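Edeltraud Sperling
Wednesday

Okay friends, bus people and non-bus people alike, I went to the transit open house at the Herkberg library last night and I promised a few of you I'd write it up, so get comfortable (this is going to run long, you know me).

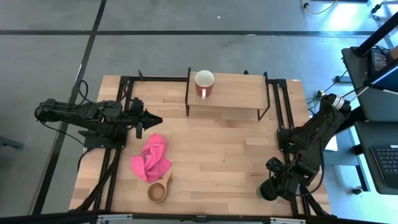

Two robot arms over a wooden tabletop.

24 comments · 11 shares

First the big one. The city wants to move the downtown end of Route 3 from Haugen Street over to the old Tronar lot, behind the post office. They would put in a covered platform, benches, a restroom (a restroom!!) and a proper place for drivers to take their breaks. If the council says yes, digging starts in December.

The lady from the transit office was lovely and stayed well past closing to talk with everybody. I asked her about the walk from the new stop to the clinic, which has been bothering me all week, and she pulled out the big map and we traced it together with a pencil. It's two blocks longer than it is now. Fine for me on a good day, not so fine for my neighbor with her walker, and I told her so. She wrote it down.

She did mention they're looking at a little shuttle between the lot and the clinic on weekday mornings. No promises on that, and no money for it yet either, so if you'd use it, please say so on the comment form. There's a box at the bottom for "other" – that's where I put mine, and then I kept going up the side of the page.

9 comments · 4 shares

Now, parking, which is what half the room came for. The plan takes out a row of spaces on the Flaltard Avenue side. The shop owners are worried and I understand it, I really do, I worked a register on that street for years and you notice every slow Saturday. But I also remember standing out there in sleet with two kids and a bag of groceries waiting on the 3, with no roof anywhere, and I'd have given a lot for a bench.

So far 339 people have sent in comments. They'd love to get to 3,000, and I think we can do better than we have! Paper forms are at the library desk and on the buses themselves, in the rack behind the driver. Large print too, just ask.

One more thing and then I'll let you go make supper. The evening buses would run later under this plan, with the last one leaving downtown at 10:40. My choir friends, take note – we could stay for coffee for once. I'm bringing a stack of forms to rehearsal, and I have pens.

17 comments · 6 shares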